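Demonstrating tasks at Raston: frequently asked questions

What will I be doing?
You steer the robot by remote control while it tidies a bedroom. Each run is saved and used as teaching material. Most people start with the laundry task, where clothes are picked up one at a time and put in the basket.

Do I need experience?
No. Your first session includes 12 practice runs that don't count.

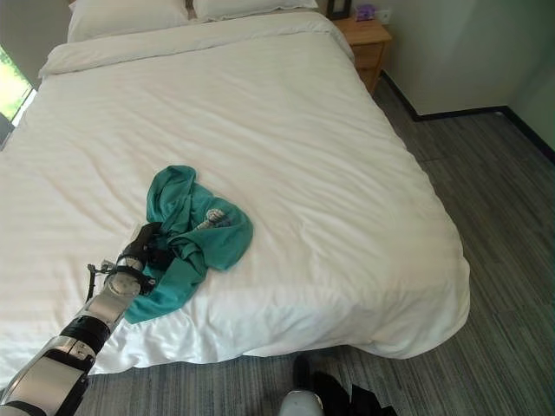 How fast should I go?
Slower than you would with your own hands. Close the gripper, wait until the fabric stops swinging, then lift. Quick jerky moves are the main reason we reject a run.

Can I use both arms at once?
Yes, once you have passed the one-arm check. Carry a garment in each gripper if you like, but let go of them one after the other.

What if I drop something?
Carry on and pick it up again. A dropped shirt that gets recovered is still a good run. Only stop if a cable catches or the floor supervisor tells you to.
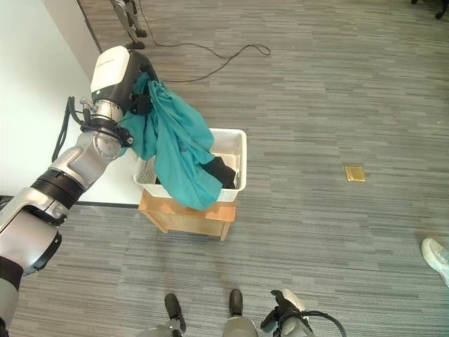

Does a sleeve hanging over the rim of the basket count as in?
Not until you have tucked it inside. Push it down with a closed gripper.

How many runs make a full set?
The Trikodance set needs 700 accepted runs, shared between all operators. We expect to finish it in December.

Is anyone in the room with the robot?
Yes, always. Please keep the arms well away from them.
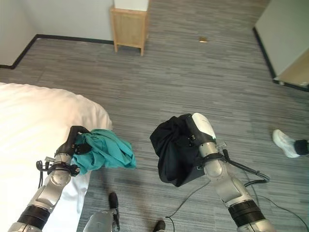 Laundry task: one garment in each gripper.

How long is a session?
Two hours, with a break whenever you want one. You can book up to nine sessions a month.

Who do I contact about bookings?
Gunārs Hunt at the Gronetgate office. Bookings made by phone should be confirmed by email.

Last updated 17th July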